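Squaring the fingers on a Druludell hand gripper

Amirul Osman, Doltport workshop notes
Last changed 05/04/2019

The Druludell manual gives finger alignment half a page and a promise that the jaw is "set for life" when it leaves the bench. I have looked after this unit since July and I don't believe it. I have also read the forum posts that tell you to strip the whole jaw every week, and I don't believe those either. What follows is the routine I use on ours. It takes an hour the first time and less once you know where the screws are.

It is written for the hand-held version with two flat fingers and the camera looking down over them. If yours is bolted to an arm, the finger part still applies but ignore what I say about the trigger.

When to bother

Don't do it on a calendar. Do it when one of these shows up:

Thin parts pivot when you grip them.
One finger touches the part well before the other.
The opening reading at full open has moved since you last wrote it down.
Somebody dropped it. They may not mention this.

A squeak is no reason to take the jaw apart. Ours squeaked from new and was square the whole time.

What you need

The hex keys that came with it, or better ones
A small engineer's square
Feeler gauges
A flat table, clear of everything
A strip of plain paper
A soft brush
A cloth
Isopropyl
Masking tape and a pencil
The log book

You will see kits for this. Castaño sells an alignment block with a nice case and I borrowed one for a fortnight. It gave me the same answer as the square and the feeler gauges, more slowly. If you already own one, go ahead and use it. I wouldn't buy one.

Before you touch a screw

Power off, battery out. Yes, even if you are only wiping it down. The fingers on this model can close by themselves when the controller wakes up, and they close hard enough to make you rethink your afternoon.

Put tape on the left finger and write L on it, then R on the right. Left and right as seen by the camera, with the fingers pointing away from you. The manual swaps sides between page and page, so pick one rule and write it inside the cover of the log book. They look like mirror copies and you will be tempted to skip this.

Open the jaw all the way by hand. It should slide with the same drag from one end to the other. If there is a tight spot, stop there and clean the rail first, because no amount of fiddling with the fingers will fix a dirty rail and you'll end up setting them to suit the dirt.

Cleaning the rail

Brush first, cloth second. Put the isopropyl on the cloth, never straight into the mechanism. Run the jaw through its travel, wipe, and run it again until the cloth comes away clean.

Now grease. The makers say Jornell and only Jornell. I ran ours on it for one stretch and on an ordinary light bearing grease for another, and I could not tell you which was which from the readings. One unit in one shop isn't proof of anything, so if yours is under warranty use what the paper says and keep the receipt. Either way use very little. A smear you can barely see is enough. The last person to service this one packed it, and I spent a morning getting hair and sawdust back out.

Squaring the fingers

1. Lay the tool on the table with the jaw open. Support the handle so the fingers lie level. A folded towel is fine.

2. Loosen the clamp screws on the left finger half a turn each. Leave the right one alone for now. If you loosen both you have no reference and you are guessing.

3. Wipe both inner faces. Look for chips along the front edges while you're there. A little scuff on an edge or an outside rim does no harm. A raised burr on the gripping face does, and should be taken down with fine paper on a flat block before you go any further.

4. Set the square on the table against the inner face of the right finger. It should sit flush from bottom to top. If it doesn't, the right finger is your problem as well, and you'll need to do that one first and come back.

5. Close the jaw slowly by hand until the faces just meet. Let the loose finger find its own position against the fixed one. Don't press it.

6. Nip up the screws in turns, a little on each, going back and forth. Tightening one fully and then the other twists the finger. I doubted this until I measured it.

7. Open the jaw, close it again, and try the thinnest feeler gauge at the tip, the middle and the base. It should drag the same in all three. If it falls through at the tip, the finger is toed out. Back to step 2.

Expect to go round two or three times. If you get it first go, check it again, because you have most likely misread the gauge.

The paper test

Close the jaw on the paper strip and pull. Then move the paper to the tips and pull, and to the base and pull. You want the same resistance each time. I trust this more than the screen. The screen on ours once reported a perfect closed position with a wood chip sitting between the faces.

Resetting the zero

Battery in, fingers clear of the jaw. Go to the service menu, choose Set Open, and let it drive to the stop. Then choose Set Closed. The controller shows raw counts. Ours reads 70 closed and 1376 open. Yours will be different and that doesn't matter. What matters is that it comes back to the same numbers.

Cycle it 11 times and read both ends again. I used to do three, and three would pass a jaw that drifted by the end of the day.

Then stop the jaw at 745 and measure the gap with calipers. Write that down too. It's a handy mid-travel check, and it catches a fault that the end stops hide, where both ends read right and the middle has wandered.

The health score on the main page can be ignored. It went up once when I had the cover off.

The camera view

Both fingers should come into the picture at the same height, one from each side, with the same amount of inner face showing. Check it over a plain surface with the jaw fully open. If one side sits higher, don't go and shift the finger you have just spent half an hour on. Turn the camera mount. I have watched people undo good mechanical work to make a picture look straight.

Wipe the lens last. Doing it first means doing it twice.

If the picture is soft on the table and sharper on the fingers, leave the focus ring alone until you have tried the tool at its proper working distance. It's easy to blame the lens when you are holding the thing too close.

Trigger check

Squeeze slowly through the full pull. The jaw should follow without steps. A step near the start is normally slack in the linkage and takes a quarter turn on the adjuster. A step anywhere else is beyond this page, and I would send it back before opening the handle. There is a spring in there that I found once and would not like to find again.

What goes in the log

Closed count, open count, the caliper reading at mid-travel, which finger you moved, and what grease. Leave the column headed "condition" blank unless you have something to say. Ours is full of the word "good", right up to the entry where the finger fell off.
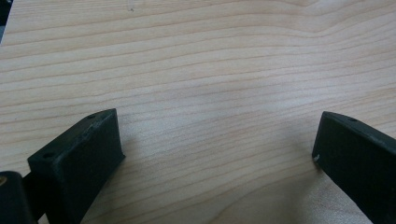 Leave the tape on for the first shift after a reset and write the counts on it as well as in the book. Check them again at the end of the shift. If they have held, peel the tape off and put the hex keys away.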